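Le chœur de Clesuvley prépare sa rentrée, et la porte est grande ouverte

L'été n'est pas fini que l'on chante déjà à Clesuvley ! Le chœur du bourg a repris ses répétitions en août, à 19 h 30, dans la salle haute de l'ancienne école, fenêtres ouvertes sur la rue - les voisins du dessous ont donc eu droit, bien malgré eux, aux premières mesures du programme d'automne. Personne ne s'est plaint, et deux d'entre eux sont même montés s'inscrire.

Le chœur compte désormais 68 chanteurs, un chiffre jamais atteint. Les pupitres de sopranos et d'altos sont pleins, les basses se portent bien, mais il manque encore des ténors (il manque toujours des ténors, nous dira-t-on, et c'est vrai ici comme ailleurs). Hilde Verbruggen, à la direction depuis 3 saisons, en cherche quatre ou cinq avant l'hiver et ne fait passer aucune audition. On vient, on s'assied à côté de quelqu'un qui connaît sa partie, on essaie. Savoir lire la musique aide un peu, avoir envie de chanter aide beaucoup, et ceux qui travaillent à l'oreille reçoivent des enregistrements de leur voix, pupitre par pupitre, à écouter dans la voiture ou en épluchant les carottes.

Le programme, parlons-en, car il est magnifique ! La première partie est entièrement consacrée à la polyphonie espagnole de la Renaissance, avec des villancicos à trois et quatre voix, courts, dansants, parfois franchement drôles, et un grand motet à six voix qui fait un peu peur à tout le monde pour le moment. La seconde partie réunit des chants de travail et des berceuses venus de plusieurs pays, dans des arrangements d'Ese Amadi écrits spécialement pour l'effectif du chœur. L'un d'eux commence par un long bourdon des basses, bouche fermée, sur lequel les altos entrent une à une. À la première lecture, il a fallu s'y reprendre plusieurs fois, et puis l'accord a tenu, et il y a eu dans la salle un de ces silences qui valent bien des applaudissements.

Deux concerts sont prévus cet automne, l'un à Clesuvley, l'autre à Kevville, dans l'église, dont l'acoustique est superbe pour les voix mais redoutable pour les consonnes. Hilde Verbruggen a prévenu ses troupes : il faudra articuler comme si l'on parlait à quelqu'un sur l'autre rive. L'église de Kevville offre 160 places et la salle de Clesuvley 152, alors mieux vaut réserver tôt, d'autant que l'an dernier plusieurs familles avaient dû écouter depuis le porche. L'entrée reste libre, avec une corbeille à la sortie pour les partitions et le chauffage.

Et puis il y a le voyage ! Au printemps, le chœur partira pour Cáceres, à l'invitation d'un ensemble vocal amateur rencontré lors d'un stage. Au menu, un concert commun dans la vieille ville, un atelier de prononciation (très attendu, tant nos jotas laissent à désirer) et sans doute beaucoup de tables partagées. Les choristes logeront chez l'habitant. Riaan Rampersad, qui coordonne le déplacement, demande à chacun de confirmer sa participation avant la fin du mois, et rappelle que les conjoints sont les bienvenus, même s'ils chantent faux.

Les répétitions durent deux heures, avec une pause au milieu. L'échauffement commence à l'heure juste et il vaut la peine d'arriver pour celui-ci : dix minutes de souffle, de bâillements et de sirènes, après lesquelles la journée de travail paraît très loin. Les partitions sont prêtées, il suffit d'apporter un crayon à papier et une bouteille d'eau. Pour les parents, une garde d'enfants est assurée au rez-de-chaussée pendant toute la séance.

La première répétition ouverte aux curieux aura lieu à la rentrée, et l'on peut venir simplement écouter, au fond de la salle. Pour s'y rendre, entrer par la cour et prendre l'escalier de gauche, celui de droite mène aux archives. Les ténors, eux, peuvent prendre l'escalier qu'ils veulent, on ira les chercher.
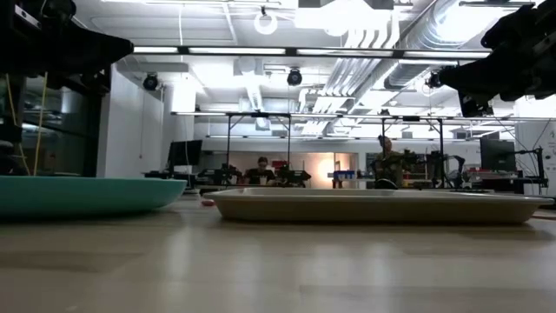
Ladi Dauda : J'étais au concert de l'an dernier, côté porche justement, et j'en garde un souvenir formidable. Est-ce que les enregistrements par pupitre sont disponibles avant la première répétition ? Je suis baryton, mais avec un peu de courage je peux faire un ténor très convenable, et le motet à six voix me tente beaucoup !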